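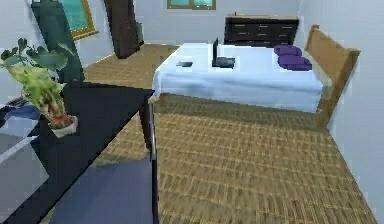

シミュレータで掴んだ物が吹っ飛ぶ/床に落ちる時の直し方(メモ)

最終更新 2025年4月13日

急ぎで書いてます。あとで整理するかも。Liltixの家庭内片付けタスクを回してて、物体が勝手に床へ行く不具合にハマった人向け。自分は丸二日溶かしました。環境はBrendariの住宅シーン、プランナはDroltlow。他の組み合わせでも手順はだいたい同じはず。

症状
・エピソード開始直後、アームがまだ何もしてないのに小物の座標が変わってる
・把持の成功フラグは立つのに、持ち上げで物がすり抜ける
・たまに家具の中にめり込んで、次の瞬間に弾き飛ばされる
・ログにはエラーなし。ここが厄介

寝室は布の上に物が乗るのでめり込みが出やすい。ノートPCとかスマホみたいな薄い物は特に。キッチンは丸い物が転がる。トマト、お前だ。

手順1 まずロボットを外す
アームの制御を切って、物理だけ回す。2,000ステップで十分。この時点で物が動くなら犯人はロボットじゃなくて初期配置か衝突形状。動かないなら手順4へ飛んでOK。
Bheki Modiseさんに最初これを言われたのに、把持側だと思い込んで飛ばしました。素直にやってください。

手順2 落下物を探す
全物体のz座標を初期値と比較して、差が大きい順に出す。目視だけだと見落とす。でも目視もやる。数値だけだと「棚に移動した」のか「床に落ちた」のか分からんので、両方。
カメラは部屋全体が入る位置に一つ置いとくと楽。 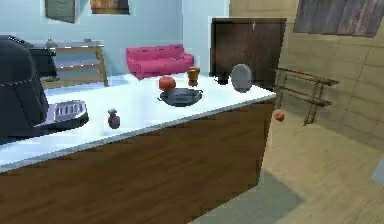
床のトマトみたいなのを見つけたら、物体IDを控えて、そのIDの接触ログだけ抜く。全部出すとファイルが重すぎて開けない(やった)。見る項目は接触相手、法線方向、貫入深さ。貫入深さが最初のステップからゼロじゃなければ、ほぼ配置ミス。
フライパンに乗ってるトマトの方も調べること。安定して見えても、接触点が一つしか無いと次の乱数で落ちる。

手順3 配置と衝突形状を直す
1) 初期高さを5ミリ上げてから自然落下させる。めり込みスタートを潰すため
2) 落下後、静止するまで待ってから初期状態として保存。待たずに保存すると意味なし
3) フライパンや皿は凸包だと中身が埋まった形になる。凸分解に切り替え
4) 丸い物は転がり摩擦を入れる。デフォルトはゼロでした
5) 布は見た目だけにして、衝突はマットレスの剛体に任せる
直したらもう一回手順1。

手順4 グリッパ側
手順1で動かなかった場合はこっち。指の閉じ速度が速すぎると、接触を検出する前に指が物の中に入って、反発で飛ぶ。速度を半分にして、物理の刻みも細かくする。うちはサブステップを6にしたら止まりました。重くはなる。
あと成功判定。指の開き幅だけで判定してるとすり抜けても成功になるので、「持ち上げ後に物体の高さも上がったか」を必ず足す。これ入れてなかったせいで、過去ログ3,505件ほどを再判定するはめに…

手順5 実機に持ってく前の確認
シミュで物が飛ぶ設定のまま学習した方策は実機に載せないこと。変な力のかけ方を覚えてる可能性あり。Zinhle Zwaneさんのチームでは、再判定が終わるまで方策ファイルを別フォルダに隔離してるそうです。うちも真似しました。
・非常停止がちゃんと効くか、空運転で確認
・把持力の上限を実機側でも設定(シミュの値を信用しない)
・最初は低速、柔らかい物でで試す
・動作中は可動範囲に手を入れない

よくある引っかかり
シーンを直したのに症状が変わらない → キャッシュ。古い初期状態を読んでる。消して再起動。
一部の部屋だけ直らない → 部屋ごとに設定ファイルが別。寝室を直してもキッチンには反映されません。
再現しない → 乱数シードを固定してない。固定してかやり直し。

スクリプトは共有フォルダのZwane配下に置いてあります。接触ログの抽出はまだ手で物体IDを書き換える方式なので、引数で渡せるようにしたら差し替えます。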